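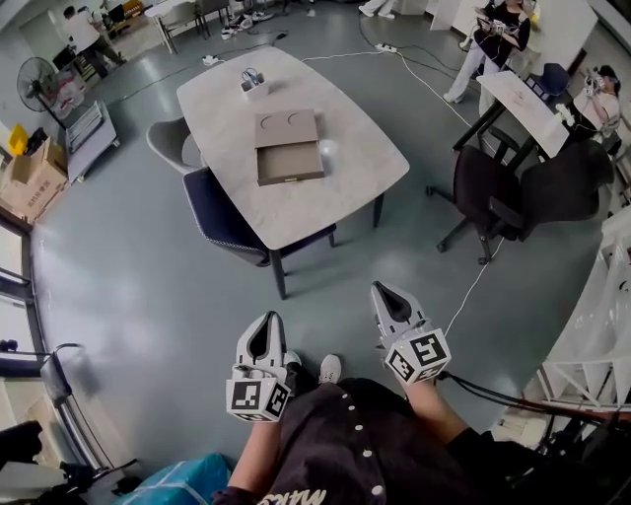
Cilico Floor Finish

Water-based protective finish for resilient and sealed hard floors

Home > Building Care > Floor Care > Finishes and Sealers > Cilico Floor Finish

Supplied by Roscombe Building Care

Overview | Suitable Floors | Application | Maintenance | Removal | Storage | Ordering

Overview

Cilico Floor Finish is a clear, water-based finish for interior floors in schools, offices, clinics, workshops and public buildings. It dries to a low-sheen film that takes the daily wear of foot traffic, chair legs and light carts, and it can be cleaned with the same neutral detergent used on the rest of the building.

The finish was developed for institutions that maintain their own floors with their own staff. It is applied with a flat mop, needs no mixing or dilution, and may be recoated without stripping as long as the existing film is sound and clean. Floors treated with Cilico may be burnished where a higher shine is wanted, or left as they dry.

Cilico replaces Roscombe Satin Finish, which is no longer supplied. The two products may be used one over the other. Customers who hold remaining stock of Satin Finish may use it up as a base and apply Cilico as the final coat.

Suitable Floors

Cilico Floor Finish may be used on the following interior surfaces:

Vinyl composition tile
Sheet vinyl and luxury vinyl tile without a factory urethane coating
Rubber tile, after a test patch has been approved
Linoleum
Terrazzo that has been sealed
Concrete that has been sealed

It is not intended for wood, cork, laminate, unsealed stone, glazed ceramic tile or any outdoor surface. It should not be applied to ramps, shower rooms, kitchens with deep fryers, or floors that are regularly wet.

Conductive and static-control floors need a finish made for that purpose. Any ordinary finish, Cilico included, will insulate the surface and defeat the flooring. Please contact the Technical Desk before treating a floor in a computer room, an operating suite or an electronics assembly area.

Many newer vinyl floors leave the factory with a urethane coating and are sold as requiring no finish. Cilico will not bond reliably to such a coating while it is intact. Where the coating has worn through in patches, the flooring manufacturer's advice should be obtained first, and a test patch should be left in service for at least one cleaning cycle.

Product Details

Type: Water-based polymer finish
Appearance in container: Milky white liquid
Appearance when dry: Clear, low sheen
Odor: Mild
Number of coats, new or stripped floor: 2
Number of coats, routine recoating: 1
Coverage per pail, one coat, smooth vinyl: 3,000 square feet
Coverage per pail, one coat, sealed concrete: 2,000 square feet
Maximum storage temperature: 100°F
Protect from freezing: Yes
Dilution: None, use as supplied
Compatible detergent: Any neutral floor cleaner

Coverage is given for a thin, even coat on a level floor. Textured surfaces and older concrete will take more. Buyers estimating for a whole building are advised to order by floor type and to keep the figures for corridors separate from those for rooms, so that later recoating can be planned without measuring again.

Before Application

The condition of the floor before the first coat decides how the finished film will look and how long it will last. Most complaints received by the Technical Desk are traced to detergent or stripper left behind on the floor.

Remove all furniture and mats. Sweep or vacuum the whole area, including the edges and the spaces behind doors. Scrape up gum, tape and label residue with a plastic blade.

If the floor carries an old finish that is yellowed, flaking or of unknown make, it must be stripped. Use Roscombe Floor Stripper or an equivalent product according to its own label. Rinse twice with clean water and change the water often. Wipe a clean dark cloth across the dry floor. If the cloth picks up a white powder, rinse again.

Allow the floor to dry fully. A floor that looks dry may still hold water in the seams between tiles, particularly in cool weather, and heating should be left on overnight where possible. Doors to the area should be closed and posted.

Application

Stir the pail gently. Do not shake it, as trapped air will show as small bubbles in the dried film. Pour only what is needed into a clean, lined bucket. Finish should never be returned from the bucket to the pail.

Use a flat mop with a clean finish pad that has been rinsed and wrung out. Pads that have been used with detergent should not be used for finish, even after laundering.

Outline the area first, keeping a hand's width away from the baseboard. Fill in with overlapping figure-eight strokes, working backward toward the exit. Apply thin coats. A heavy coat dries on top before it dries underneath and will mark under the first chair that is set on it.

Allow the first coat to dry until it is no longer tacky to the touch, then wait the same length of time again before the second coat. Apply the second coat across the direction of the first. It may be taken up to the baseboard.

Fans may be used to move air through the room. They should not be pointed at the wet floor.

Light foot traffic may resume once the final coat is dry. Furniture should be lifted back into place the following day, and mats should be kept off the floor for two further days. Burnishing and wet cleaning should wait until the mats have been returned.

Routine Maintenance

Dust mop daily. Untreated dust mops are recommended, as oil-based dust treatments leave a residue that dulls the film and may make it slippery.

Damp mop with neutral cleaner as the traffic requires. Entrances and corridors normally need attention every day, and meeting rooms and storage areas much less often. Ammonia, bleach, alcohol and high-pH degreasers will soften or cloud the finish. If they are spilled, wipe them up and rinse the spot with clean water.

Black heel marks may be removed with a white pad and a little neutral cleaner. Red pads may be used for light scrubbing ahead of a recoat. Green, brown and black pads are for heavy scrubbing and stripping and should not be used in daily care.

Burnishing is optional. Where it is carried out, use a soft pad and a machine running at up to 2,000 rpm. Higher speeds are not recommended on Cilico and bring no improvement in appearance.

Chair glides should be inspected at the start of each term or season. Worn metal glides will cut through any finish. Felt glides collect grit and need to be changed more often than nylon ones.

Recoating

A floor is ready for recoating when the traffic lanes remain dull after cleaning but the film is still continuous. Scrub with a red pad and neutral cleaner, rinse, allow to dry, and apply a single coat. It is often sufficient to recoat the traffic lanes only, feathering the edge of the new coat into the surrounding floor.

Delaying the recoat until bare flooring is exposed will mean a full strip. For school buildings, a recoat in April and a complete inspection after the end of the school year have given good results.

Removal

Cilico may be removed with standard strippers at normal label strength. Allow the solution to stand for the full time given on the label and keep it wet throughout. Pick up the slurry with a wet vacuum. Stripping waste should be disposed of under local rules and must not be poured into storm drains.

Safety

Wet finish is slippery. Post signs at every entrance to the work area and leave them in place until the floor is dry. Gloves and eye protection should be worn when pouring. Shoe covers with a gripping sole are available separately. Keep the product away from children.

The Safety Data Sheet is supplied with each first order and can be requested from the Technical Desk at any time. A printed copy should be kept where the product is stored.

Storage

Store indoors in the original pail with the lid closed. Finish that has frozen should be discarded. It may look normal after thawing, but it will not form a sound film. Rotate stock so that the oldest pails are used first. The date of manufacture is printed on the lid.

Related Products

Roscombe Floor Stripper
Roscombe Neutral Cleaner
Roscombe Concrete Sealer
Ung Flat Mop Frame and Finish Pads
Ung Lined Bucket, with wringer
Ung Wet Floor Sign, folding

Ordering

Cilico Floor Finish is sold by the pail and by the pallet. Pallet orders are shipped from the Flelville warehouse and require a loading dock or a lift-gate delivery, which must be requested when the order is placed. Shipments are held in freezing weather unless heated transport has been arranged.

Institutional accounts may order against a purchase order. New accounts should allow time for approval before the first shipment. Sample bottles for test patches are provided to account holders without charge, up to a limit of 100 per account.

Unopened pails may be returned in original condition with the packing slip. Pails that have been stored below freezing cannot be accepted.

Technical Desk

Questions on floor types, test patches and compatibility with existing finishes should be sent to Judit Mészáros, Technical Desk, Roscombe Building Care, Flelville. Please give the type and age of the flooring, the name of the present finish if known, and the cleaning products in use.

Page last revised Mon 7 November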